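# Gripper force fault on the two-arm benches: frequently asked questions

Applies to all Giraldo benches running the charger and power strip task. Maintained by Areti Stamatopoulos. Send corrections to her directly, with the bench number and the time of day from the log.

## What went wrong?

In August the left gripper on bench 4 closed on a charger and kept closing after it should have stopped. The charger housing cracked and one finger bent at the base. The arm then held its position until an operator pressed the stop button. No one was touching the bench and there were no injuries.

## Was this a software fault or a hardware fault?

Both. A connector at the left wrist had worked loose, so the force reading dropped out for short periods. The control software treated a missing reading as zero force. With zero force reported, the gripper kept trying to close.

The loose connector would have been a nuisance on its own. The way the software handled it made it a safety matter.

## Why didn't the motor current limit catch it?

The limit was set too high. It had been raised during an earlier job with heavier parts and was never put back. The setting is stored on the arm controller, not in the task file, so loading a new task did not reset it.

## How long did the gripper stay closed?

Three seconds between the first missing reading and the operator's stop. The log shows the force value flat at zero for that whole period while the motor current climbed to its limit and stayed there.

## Which benches are affected?

Any bench with Prerance wrist boards and control software older than the current release. Benches with the newer Meltora boards report a dropout as an error and will stop without help. They still need the current limit checked.

## Can I keep running an affected bench?

No. Lock it out until the update is loaded and the wrist connectors have been inspected on both arms. Running one arm with the other powered down is not an accepted workaround. The two arms share a controller.

## What does the update change?

- A missing force reading is now treated as a fault. Motion stops on both arms.
- The current limit is checked against the task file at start-up. If they disagree, the bench will not leave standby.
- Closing speed is reduced for the last part of the grip.
- The log records every dropout, including ones too short to trip the fault.

## After a fault, does the gripper open or hold?

It holds. We considered automatic opening and decided against it, as a part dropped from height can land on the other arm or on a hand. To release a part, use the manual open command from the pendant with the arm in low-speed mode. Do not pull the fingers apart. Ainhoa Benítez tried this on a test stand with the power off and stripped a gear.

## How do I inspect the wrist connector?

1. Stop the bench, isolate it and apply your lock.
2. Remove the wrist cover.
3. Check that the latch on the connector is fully down. A latch that sits slightly proud will pass a quick look and still fail under vibration.
4. Check the cable for tight bends where it leaves the housing.
5. Refit the cover, remove your lock and power up in standby.
6. Run the wrist exercise program for 400 cycles and read the dropout count. It must be zero.

If the count is anything else, replace the cable. Reseating the connector is not a repair.

## What is the restart check?

Run it before the bench goes back to normal work. Both arms go to the start position with grippers open. Put one charger and one power strip on the table, away from the fingers, and leave the strip's sockets empty. Step through the task at low speed with one hand on the stop button, and stop if either arm moves before it is commanded. 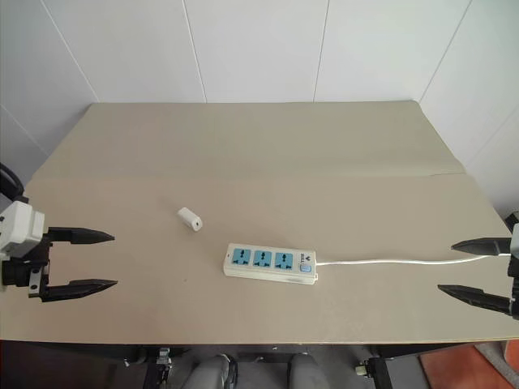
Do the full sequence four times. A pass on the first run doesn't count for much, as the original fault came and went for around a week before anyone noticed it. Watch the force trace on the screen as well as the arms. It should rise smoothly on contact and fall when the part is released. A flat line with the gripper closed on a part is a fail, even if the part was moved correctly.

## Do I need to re-zero the force sensor afterwards?

Yes, with the gripper open and clear of everything. Zeroing with a part in the fingers will offset every reading that follows — we have seen this done twice, on the Grultia benches, and it looks very much like the original fault.

## My bench trips on dropouts now and never did before. Is the update too sensitive?

Probably not. The older software hid these. Treat each trip as a real cable or connector problem until the inspection shows otherwise. Do not change the dropout threshold at the bench.

## What should I send in with a fault report?

The full log, the bench number, the wrist board type and the current limit as you found it. Write the limit down before changing it. Keep any damaged parts, including broken chargers, and tag them with the bench number.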